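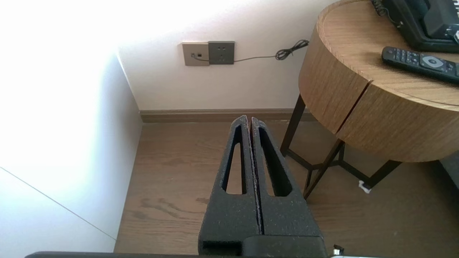
Caderno de oficina - Residência Cullinane, quarto 93
Canto da mesa de cabeceira: tomadas, telefone e passagem de cabos

Responsável pelo registo: Clémence Arnaud
Participantes: Florian Delorme, Lai-ching Liao
Cópia para: Agathe Fleury (instalações)

1. Objeto

O presente registo diz respeito ao canto entre a parede do fundo e a cama, no quarto 93, que a equipa adotou em junho como quarto de referência para o piso. Pretende-se fixar a posição da mesa redonda, do telefone e do comando do televisor, bem como o percurso do cabo junto ao rodapé, antes de se aplicar a mesma disposição aos restantes quartos. Não são tratados aqui a iluminação, os cortinados nem a zona de trabalho, que constam do caderno de Florian Delorme.

2. Situação de partida

Na parte superior da parede do fundo encontram-se dois espelhos quadrados, lado a lado. O da esquerda é bege, de tom champanhe, com uma pequena ficha fêmea; o da direita, mais escuro, é uma tomada de corrente. Os dois tons não coincidem. A diferença já tinha sido assinalada por Agathe Fleury na visita de junho e mantém-se em aberto. O fornecedor Makcombe propôs substituir apenas o espelho da esquerda, solução que a equipa considera aceitável desde que a referência nova fique registada na ficha do quarto e não somente na fatura.

O rodapé é de madeira castanha, no mesmo tom do pavimento. Qualquer calha branca ficaria demasiado evidente nesse fundo. Foram pedidas à Sikosine amostras de calha castanha adesiva, em troços de 100 cm. Chegaram duas tonalidades; a mais clara foi posta de parte por Lai-ching Liao depois de comparada com o rodapé à luz da manhã. A mais escura fica em avaliação.

Nota para quem fizer a próxima comparação: a claridade que entra pela esquerda altera bastante a leitura das cores nesta parede. Convém repetir a observação ao fim da tarde, com as luzes do quarto acesas, e anotar a hora.

3. Percurso do cabo

O cabo sai da zona dos espelhos e segue para a direita, ao longo da parede, até à mesa. O comprimento é superior ao necessário e o excedente fica enrolado sem abraçadeira. A equipa discutiu duas hipóteses:

a) encurtar o cabo à medida e cravar nova ficha;
b) conservar o cabo inteiro, recolher o excedente em laço largo e prendê-lo com fita de velcro atrás da mesa.

Florian Delorme defende a primeira, por ser a mais limpa. A segunda permite afastar a mesa durante a limpeza sem esforço sobre a ficha, e é essa a preferência da signatária. Fica decidido ensaiar a hipótese b) durante o mês e só depois cortar, se for caso disso. Pede-se que o laço não seja apertado em demasia e que não se usem abraçadeiras plásticas de fecho definitivo, que já obrigaram à substituição de um cabo noutro quarto.

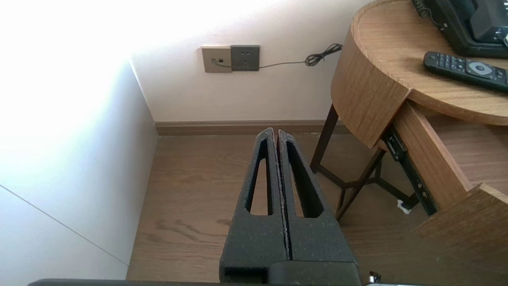 Cornham, 31 de outubro de 2021

Retoma-se o registo após a passagem de Lai-ching Liao pelo quarto. O estado do cabo é o descrito no ponto anterior: corre na horizontal junto à parede e termina num novelo solto, imediatamente à esquerda da mesa redonda. A fita de velcro encomendada ainda não foi entregue. Não se procedeu, portanto, a qualquer arrumação provisória, para que a comparação entre o antes e o depois seja válida.

Foi verificada a folga entre a mesa e a parede. O valor inscrito na ficha (80 mm) continua a parecer adequado à passagem da mão e do laço recolhido. Com a mesa encostada, o cabo fica entalado contra o rodapé; com a mesa muito afastada, o hóspede tende a empurrá-la de volta. Sugere-se uma marca discreta na planta e nenhuma marca no pavimento.

4. Disposição sobre a mesa

A mesa é redonda, de tampo em tom de carvalho claro, com corpo cilíndrico e pernas finas de metal preto. O tampo é pequeno e a disposição dos objetos deve respeitar esse limite. Após várias tentativas, ficou assente o seguinte:

- o telefone fica atrás, ligeiramente à direita, com o teclado voltado para a cama;
- o comando do televisor fica à frente do telefone;
- o cordão espiralado do auscultador deve repousar sobre o tampo, do lado esquerdo;
- blocos de notas, cartões e folhetos passam para a zona de trabalho.

A última regra foi objeto de alguma discussão. Régis Lebrun, consultado por telefone, lembrou que os hóspedes procuram a lista de extensões junto ao aparelho. O teclado tem, porém, uma faixa de pequenas etiquetas impressas na parte superior, e a equipa entende que esta basta, contanto que seja revista sempre que um serviço mude de extensão. A extensão 99, atribuída à receção noturna, deve ser confirmada em todos os aparelhos antes da abertura do piso.

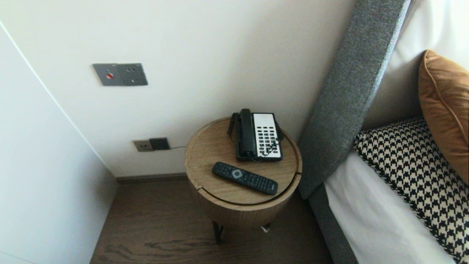
Fig. 3 - Mesa redonda com telefone e comando, entre a parede e a cama.

Observações relativas à fig. 3:

O cordão do auscultador passa para além do bordo do tampo, em desacordo com a regra acima. A correção é simples e cabe a quem fizer a verificação final do quarto. Acrescenta-se à lista de controlo a menção «cordão sobre o tampo».

O comando está em diagonal. A ficha nada dizia quanto à orientação, e Florian Delorme propôs que assim permanecesse, por ser mais fácil de apanhar a partir da cama. Aceite.

Junto à base de uma das pernas da mesa há um pequeno elemento branco, talvez uma etiqueta ou um pedaço de papel. A identificar e retirar. Caso seja etiqueta do fabricante, transcrever a referência para a ficha do mobiliário antes de a deitar fora.

O painel cinzento colocado mais acima na parede, com botão indicador vermelho e tomada, mantém-se acessível com a mesa nesta posição. Nenhum objeto alto deve ser pousado à sua frente. Falta saber se o adaptador preto ligado à tomada inferior é de uso permanente; Agathe Fleury indicará se deve figurar no inventário do quarto.

A cabeceira estofada, em tecido cinzento mesclado, não foi incluída nesta revisão. Regista-se apenas que a mesa não deve tocar no tecido. O atrito do bordo do tampo deixou marca numa cabeceira semelhante, no quarto usado para os primeiros ensaios.

5. Pendentes

Fita de velcro: Lai-ching Liao insiste junto do fornecedor.
Calha castanha, tonalidade escura: segunda comparação, ao fim da tarde - Florian Delorme.
Espelho da esquerda: resposta à Makcombe, a enviar por Agathe Fleury depois de vista a amostra.
Faixa de etiquetas do telefone: texto a rever por Régis Lebrun.
Planta do canto, com a folga da mesa cotada: C. Arnaud, a juntar a este caderno.

C. A.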